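I tried the Zotison tidy-up service so you don't have to clear your living room for it

OK, so a few of you asked in the comments on the vacuum post whether I'd ever go for one of those humanoid helpers you can book by the month. I'd been putting it off (money, mostly), but then Zotison opened up their trial plan in March and I caved. It's 252 dollars for the trial, and that gets you the robot, the software, and a real live person on the phone when you get stuck. Mine was Lumturie Georgiou, and she deserves a raise!

If you go past the trial it's 700 a month. Gulp. I'll come back to that.

The package I picked is called Soft Goods, so pillows, throws, towels, laundry, that kind of thing. I figured if a machine is going to squash something in its fist, let it be a pillow and not my good mugs. You tell it what you want through the tablet and it has a go with both hands.

I started it on pillow duty over by the gray armchair, with the plant right there next to it, which made me more nervous than I want to admit. 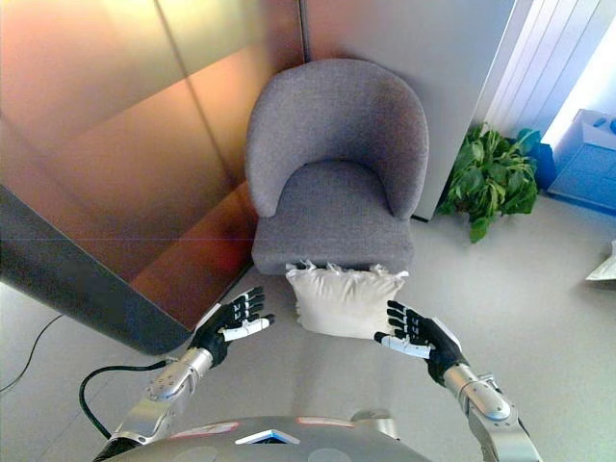
One cream pillow, two very shiny arms.

What I like about the two-handed approach is that it comes at a thing from both sides, the way you would pick up a sleeping cat. My sister had the Skustlow one on loan last year and that one only had a single arm on a cart, so anything floppy ended up being dragged around by a corner. For a sock, fine. For a pillow, kind of sad.

What I don't like so much is the pace. I made coffee, drank the coffee, and answered a couple of emails during the first session. Lumturie told me there's a faster setting but she wanted me to stay on the slow one until I'd done the whole starter list, and I am a rule follower, so slow it was.

The app is just OK. The menus are clear enough, but I kept getting error 3113, and the booklet says only "see support" next to it. Support turned out to mean Lumturie, who had me close everything and log back in, and then I was fine until the next morning when I had to do the same again. Also, the text is tiny. Please, Zotison, some of us are over forty.

The hands are the part I could watch all day. Black fingers, white thumbs, and they line up on either side of whatever it's after. I did a bunch of sessions down at floor level with white, crumply, soft stuff with strings hanging off it, which I thought would be a much meaner test than a plain pillow.

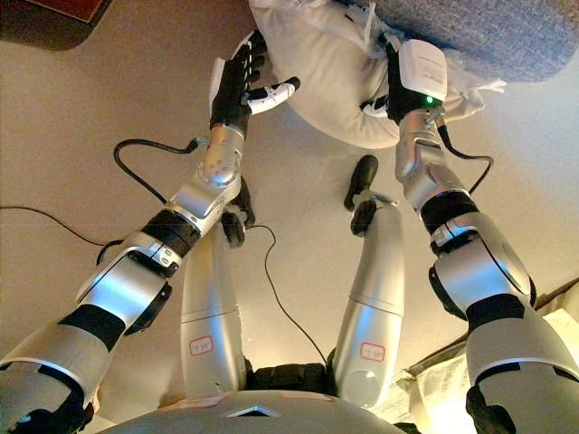

So is it worth the money?

For the trial, I'd say yes, if you're curious and you have the floor space. You do need floor space! And you need to be OK with black cables in the picture, so maybe not with a toddler around.

For 700 a month, no, not for me. I can pick up a lot of pillows myself for that. Polák has a cheaper plan with a 200 dollar deposit, but you share the robot with other households on your street and I haven't met anyone who's tried it. If you have, please leave me a comment. I'm also on the waiting list for the Drereck kit, the one you put together yourself, and my husband has already said he is not helping.

I've got the Zotison until the end of the month and towels are next on the starter list. I'll post again when I've done those, and I'll ask Lumturie about 3113 one more time.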